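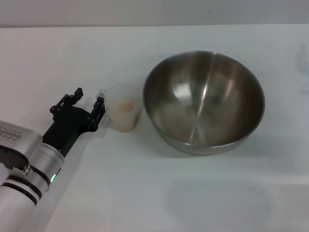
Gripper open beside the cup, bowl to the right.

Pre-run check, Durnell gripper vs Quintana, cup-to-bowl pour
4 Oct 2018 — M. Belmonte

Collar light green — OK
Fingers open full — OK, right tip very close to cup, back off a bit before closing
Bowl empty — OK
Linkage screws — snug, recheck after 20 cycles
Cable strain relief — OK for now, replce before Furport visit
E-stop — tested 2 times, fine
Grip force — 27 N, same as Quintana run
Wrist camera — NOT checked, do before lunch
Cycle count at start 3897. Write down teh end count too.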